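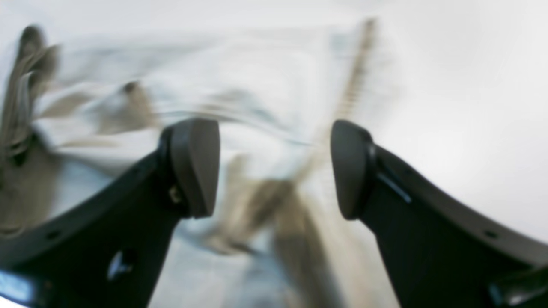
Home | News | Makers | Fairs | Shop Notes | Contact

Irnside bead workshop to open a second bench room

The Chaudhry bead workshop in Irnside is to open a second bench room, with room for 16 makers. It will be let by the half day to people who make jewellery at home and have nowhere to solder or polish.
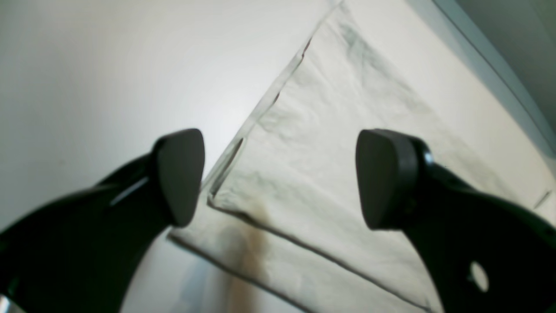 The rent is set at £19 a session, and that covers gas, pickle and use of the rolling mill. Silver and stones are extra. Makers can bring their own or buy from the counter, which stocks Elto wire in most gauges.

The workshop began with a stall at the December fair, selling strung agate and river pearls. Last year it sold 1,811 pieces – most of them earrings.

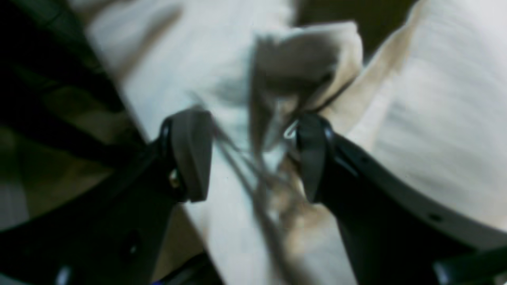

A length of beige cloth being handled.

Beginners can book a 90-minute class in wire wrapping before they take a bench. Anyone using a torch for the first time must do the safety session as well. Bookings open on March 24, 2023.
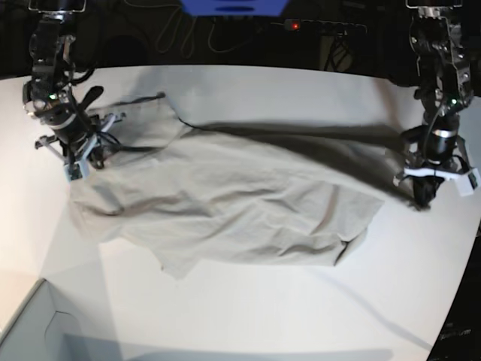 1 min read

Finished work may be left for sale in the Amska cabinet by the door, two pieces per maker. The workshop keeps a fifth of the price.

Comments (3)

beadbox: Is there parking at the back?

Tilly R: Did the wire class last spring, well worth it. Bring your glasses.

oldpliers: £19 is fair if the mill is included – will there be evenings?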